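Escrivaninha Bonura, da Dadmont: avaliação depois de seis meses
3 Oct 2021

Comprei esta escrivaninha em abril, quando percebi que o trabalho em casa ia continuar por muito tempo. Antes eu usava a mesa da cozinha e as minhas costas reclamavam todos os dias. Escrevo em português, que não é a minha língua materna, então peço paciência com algumas frases.

A entrega levou 21 dias. A loja tinha prometido menos, mas respondeu a todas as minhas mensagens com educação. A caixa pesa bastante e eu recomendo pedir ajuda para subir a escada. O manual está traduzido de maneira estranha (a palavra "parafuso" aparece com três grafias diferentes), porém os desenhos são claros. Montei tudo sozinho em uma tarde, com uma pausa para o almoço.

O tampo é firme e não balança quando escrevo com força. Eu tenho esse defeito, bato nas teclas como numa máquina antiga. A superfície aceita bem o pano úmido. Uma caneca quente deixou uma marca no segundo mês, e essa marca não saiu com nada. Agora uso um descanso.

A gaveta é o ponto fraco. Ela fecha, mas é preciso empurrar um pouco para a esquerda, e com o calor fica pior. Passei vela nos trilhos e melhorou durante umas semanas. Na Shabalala, marca que considerei antes, a gaveta corria muito melhor na loja, só que o modelo custava quase o dobro. 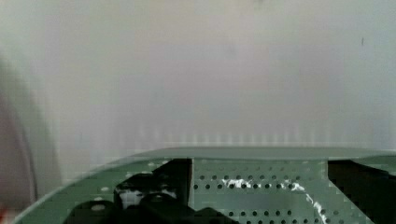 Sobre a altura: a mesa é fixa, e para mim, que sou alto, faltam alguns centímetros. Resolvi com calços de borracha que custaram 45 reais, o conjunto. Não ficaram bonitos, mas os joelhos agradecem. Quem tem estatura média não vai precisar disso.

Também gostaria de uma passagem para os cabos. Os meus descem por trás e ficam presos com fita, e cada vez que limpo o chão preciso colar tudo outra vez.

Eu compraria de novo? Pelo preço que paguei, sim. Pelo preço atual, eu olharia primeiro o modelo da Drurnham, que tem regulagem de altura e garantia mais longa. Nota: 6 de 10, por causa da gaveta.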